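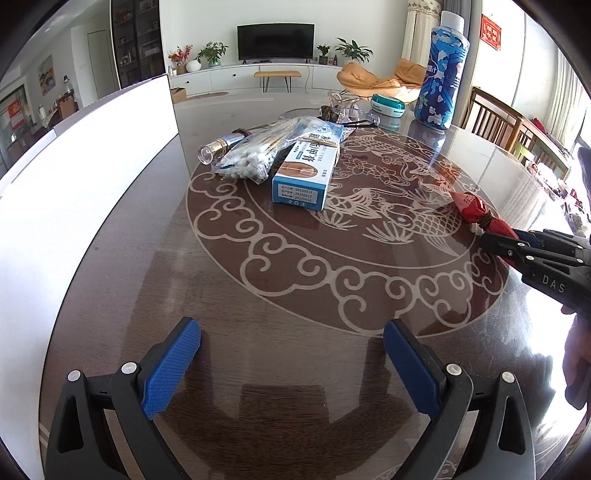

# Recording two-hand tidying episodes with hand-held grippers

Revised 3rd December. Replaces the March version, which covered single-gripper recording only.

This page covers the recording of demonstrations in homes for the Butdale set. It assumes two hand-held grippers with wrist-side cameras, one operator, and a table with small household items on it. Calibration of the cameras is a separate page and must be complete before you start. Upload settings are at the end.

## 1. Terms

- **Episode**: one continuous recording, from open jaws above the table to open jaws above the table.
- **Layout**: one starting arrangement of objects. Each layout is used for 5 episodes, then changed.
- **Session**: all episodes recorded at one table in one visit. The target is 60 accepted episodes.
- **Support hand**: the gripper that holds or steadies an object while the other one works.

Left and right always mean the operator's left and right.

## 2. Choose the table

Any table that the operator can reach across without leaning is usable. Round tables are fine. Leave the room as it is. Chairs, cabinets, plants and televisions in the background are wanted, and moving them out of view makes the set less useful for training.

Glass tops need extra care:

1. Wipe the surface. Smears can be picked up by the tracker as fixed points.
2. Look at the reflection of the jaws in the preview. A faint reflection is acceptable. If it is as bright as the jaws themselves, dim the lamp or draw the curtain partway.
3. Patterned or etched glass tracks better than plain glass. On plain glass, leave at least two large objects on the table that won't be moved during the episode.
4. Do not press down. Finger pads slide on glass under load, and the recorded jaw width will no longer match the object.

Daylight from a window is allowed. Don't record straight toward it for the full length of an episode, or exposure will drift and the check in section 7 will reject the file.

## 3. Choose the objects

Pick from what the household has. A layout should mix shapes and stiffness:

- at least one rigid box
- at least one soft or wrapped item, such as a cloth bundle or pouch
- at least one item that can roll, placed on its side
- at least one clear item, in glass or plastic
- one tall item that stays where it is

Bagged goods such as cotton swabs are good material. The bag deforms differently on each grasp, and the policy needs to see that. Do not flatten or refold the bag between episodes.

Medicine boxes may be used closed. Do not use any box or bottle with a person's name on the label. Printed dates and product text can stay in view.

Skip anything over the weight limit on the gripper's data sheet, anything with a loose lid, and anything the household would mind losing.

## 4. Set the layout

Place the objects by hand, with the grippers off the table. Spread them over the area that both hands can reach. Some contact between objects is fine, and two or three layouts per session should have one item partly hidden behind another.

Enter the layout in the Zaugg logger before the first episode. The entry needs the object list, the table surface and the goal. Write the goal as a short command:

```
layout: 13
surface: glass, patterned
objects: box, swab bag, small bottle, cloth bundle, canister
goal: put the cloth bundle beside the canister
hands: both
```

Use the same word for the same object through the whole session. "Bundle" in one entry and "parcel" in the next will be read as two objects.

## 5. Record an episode

1. Pick up both grippers. Check that the finger pads are seated square in the jaws and that the screws are tight.
2. Open both jaws fully and close them once. The logger uses this to set the zero and full-open values.
3. Hold both grippers still above the table, jaws open, until the logger beeps.
4. Perform the task at normal household speed. Don't slow down for the camera.
5. Keep the idle gripper over the table. If it drops below the edge, its camera loses the surface and tracking may reset.
6. When passing an object from one gripper to the other, close the receiving jaws before opening the giving jaws. Both must be closed on the object for a short moment.
7. Release the object, return to open jaws above the table, and wait for the second beep.

Grasp wrapped bundles across the body. Grasping by a corner or a loose end of twine lets the item swing, and the end pose will be poor. Small bottles on their side are grasped across the short axis, with the pads level.

If a grasp fails, try again within the same episode, up to two times. Recovery motions are useful and should be kept. If an object falls off the table, stop and mark the episode as dropped.

## 6. Reset

Put the objects back by hand. They need to be close to the logged layout, not exact. A shift of a few finger widths and a new angle are both welcome.

After the fifth episode, change the layout. Move every object except the tall one, and swap out at least one item. Change the goal as well.

Rest after every 20 episodes. Jaw force gets uneven when the operator's hands are tired, and this shows up in the width trace as a slow wobble during the hold.

## 7. Check the files

Run the check at the table, before packing up:

```
urex check --session current --both-hands
```

| Result | Meaning | Action |
|---|---|---|
| `ok` | Episode accepted | None |
| `track_lost` | One camera lost position | Record again |
| `width_gap` | Jaw width signal has missing samples | Reseat the cable, record again |
| `sync` | Left and right clocks differ | Restart both grippers, then record again |
| `exposure` | Brightness drifted too far | Change your angle to the window, record again |
| `no_goal` | Layout entry incomplete | Fill in the entry, no new recording needed |

More than two `track_lost` results in one layout usually point to the surface. Add a fixed object near the middle of the table and start that layout over.

## 8. Upload

Copy the session folder to the Walberg drive without renaming it. The folder name carries the calibration key, and files under another name can't be matched to their cameras. Keep the local copy until the logger shows `received` for both hands.

Dropped episodes are uploaded too. Leave them in the folder with their mark; they are sorted on the server and don't count toward the 60.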